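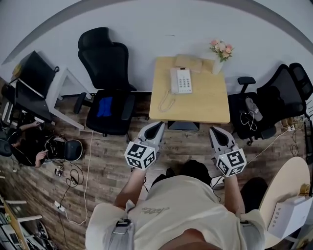
Rosine Gilbert wrote in to ask why anybody would teach a robot by holding its hands for it, when you could just type in what you want it to do. Good question, Rosine! I had the very same one when I started, so let's begin there.

Try this. Write down every single thing your fingers do when you pick up a telephone. How far do they open? When do they start to close? How hard do they squeeze? What do they do if the cord gets in the way? I tried it once and gave up after a whole page, and I hadn't even lifted the phone yet. Your hands know loads of things that you can't put into words.

So in our project, which is called Nimness, we don't write it down. We show it. A person holds two grippers, one in each hand, and does ordinary jobs with them at an ordinary table. A gripper is the part a robot uses as a hand. Ours don't have five fingers like you do (wouldn't that be fancy), just a simple jaw that opens and closes. You'd be surprised how much you can do with a jaw! You'd also be surprised how clumsy you feel on your first day. I dropped the same spoon 18 times.

While the person works, we record two kinds of things.

The first is what the gripper sees. It has a little camera riding along on it, so we get the job from the hand's point of view. Imagine having an eye on your wrist. Everything close up looks huge, and the room bends around the outside like the back of a shiny spoon, because the lens is a very wide one.
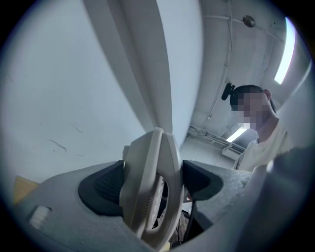
The view from a gripper's own camera, with its pale finger in the middle.

The second is where the gripper is. That's what the white cubes are for. They're covered in black-and-white square patterns called markers, and a computer can spot those very quickly. When it finds a marker in a picture, it looks at how big the square is and how it's tilted, and from that it works out where the cube must be and which way it's turned. You do something like this yourself. If a friend holds up a book far away, it looks small, and if they twist it, the cover looks squashed. Your brain does the sum without telling you.

Then comes the slow part. We give all those recordings to a computer program, and it practices guessing. It gets a picture and has to say, "I think the hand moves a bit left next." We check that against what the person really did. Wrong? It changes itself a tiny bit and tries again, over and over, while I go and eat my sandwich.

Does it work? Sometimes! In July we tried it with a cup on a table. The robot had 4 goes. It picked up the cup on 2 of them, and on the other 2 it closed its jaw very proudly on nothing at all. Daiane Bragança, who works next to me, cheered anyway. I wrote down all four, the misses too, because a miss shows us what to record next. Both times the cup had been standing near the edge of the table, and we hardly had any recordings like that. So now we're making more of them.

Want to try being the robot? Get two pairs of kitchen tongs and ask a grown-up to help you find something that won't break. Pick it up, turn it around and put it back down using only the tongs. Then do it with one eye shut. Write to me and tell me which part was the hardest!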